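Ticket 824 - Wunschtext kommt nicht auf dem Stickzettel an
Status: gelöst (Suche noch offen)
Gemeldet von: Nga Chu, Shop Nurnholm
Betrifft: Shopmodul Lastby, Export nach Stoltar
Priorität: hoch

Seit dem Update heute früh fehlt bei personalisierten Mützen der Wunschtext auf dem Stickzettel. Im Shop ist er da, in der Bestellmail auch, in Stoltar leer. Nicht bei allen. Ein Muster seh ich nicht. Ware: Strickmütze weiß, Schreibschrift auf dem Umschlag, Garn pinkrot.
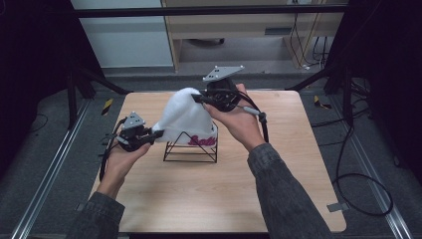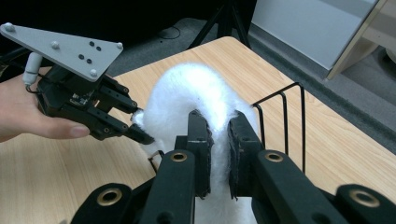 Was schon probiert wurde

Export von Hand neu angestoßen - gleiches Ergebnis.
Browser gewechselt, Cache geleert, abgemeldet, angemeldet. Nix.
Testbestellung ohne Sonderzeichen: Text kommt an.
Testbestellung mit Umlaut: Text kommt an. Also nicht das alte Problem vom Mai.
Testbestellung mit zwei Mützen im Warenkorb, zwei verschiedene Namen: beide leer!
Die Stickerei wartet, ich schreib die Namen gerade mit Kugelschreiber auf die Zettel. Geht bis Mittag gut, dann kommt der nächste Schwung.

Verlauf

09:10 Support
Übernommen. Bitte einmal die Exportdatei von einer kaputten Bestellung anhängen, und eine von einer die ging. Nicht als Screenshot, die Datei selbst. Und welche Version steht unten rechts im Lastby-Menü?

09:25 Nga Chu
Dateien hängen dran. Version weiß ich nicht, da steht nur "aktuell".

09:50 Support
Ok, gesehen. In der kaputten Datei ist das Feld wunschtext zweimal drin, einmal pro Position, aber beide mit derselben Positionsnummer. Stoltar verwirft dann beide ohne Meldung. Das Update hat die Nummerierung umgestellt, vorher fing jede Position mit eigener Nummer an, jetzt erbt sie die vom Hauptartikel. Betrifft also nur Bestellungen mit mehr als einer personalisierten Mütze.

Bitte folgendes machen:

1. In Lastby unter Export > Felder den Haken bei "Positionen zusammenfassen" rausnehmen. Speichern.
2. Die Warteschlange anhalten, sonst schiebt er die alten Dateien weiter raus.
3. In Stoltar die Bestellungen ab heute früh auf "neu einlesen" setzen. Nicht löschen! Beim Löschen sind die Versandetiketten weg.
4. Warteschlange wieder an.
5. Einen Zettel ausdrucken und gegen die Bestellmail halten.

10:30 Nga Chu
Punkt 1 und 2 erledigt. Bei 3 kommt "Maximale Anzahl überschritten". Hab 45 markiert.

10:35 Support
Dann in zwei Portionen. Grenze liegt bei 36 pro Durchgang, steht leider nirgends in der Oberfläche. Ist als Wunsch notiert.

11:05 Nga Chu
Lief durch. Zettel stimmen, beide Namen drauf. Aber die Garnfarbe ist jetzt hinter dem Text statt darunter, und bei langen Namen rutscht sie in die zweite Zeile. Die Stickerei hat schon gefragt ob "rot" zum Namen gehört.

11:20 Support
Das ist die Vorlage. Stickzettel > Layout, zwischen {wunschtext} und {garnfarbe} einen Zeilenumbruch setzen. War vorher im zusammengefassten Feld mit drin, deswegen fehlt er jetzt. Am besten gleich "Garn:" davorschreiben.

11:40 Nga Chu
Passt. Danke. Noch was anderes wenn ich schon dran bin: Unser Modell La wird über die Shopsuche nicht gefunden. Gebe ich La ein, kommt "keine Treffer". Gebe ich Mütze La ein, kommen sämtliche Mützen, La irgendwo auf Seite zwei. Kunden rufen deswegen an.

11:55 Support
Die Suche nimmt erst Wörter ab 3 Zeichen auf, La fällt raus. Zwei Möglichkeiten: Mindestlänge auf 2 stellen und Index neu aufbauen (dauert, und der Shop ist in der Zeit zäh, also abends), oder beim Artikel ein Suchwort hinterlegen, z.B. "Modell-La". Das zweite hilft aber nur wenn die Leute das auch so eintippen. Würde zur Mindestlänge raten.

12:05 Nga Chu
Abends dann. Bitte nicht vor 20 Uhr, vorher laufen noch Bestellungen rein. Wer macht das, ihr oder ich?

12:10 Support
Wir. Eingetragen für 21 Uhr.

Ursache

Geänderte Positionsnummern im Export nach Update, in Verbindung mit aktiver Zusammenfassung. Stoltar verwirft doppelte Positionen ohne Fehlermeldung.

Lösung

Zusammenfassung aus, betroffene Bestellungen neu eingelesen, Layout vom Stickzettel angepasst.

Offen

Fehlermeldung bei doppelten Positionen - an Stoltar weitergegeben, noch keine Antwort.
Hinweis auf die Obergrenze beim Einlesen in der Oberfläche ergänzen.
Suchindex neu aufbauen, danach Rückmeldung an Nga Chu ob La gefunden wird.
Prüfen ob das nächste Update den Haken bei "Positionen zusammenfassen" wieder setzt. Beim letzten mal hat es das getan.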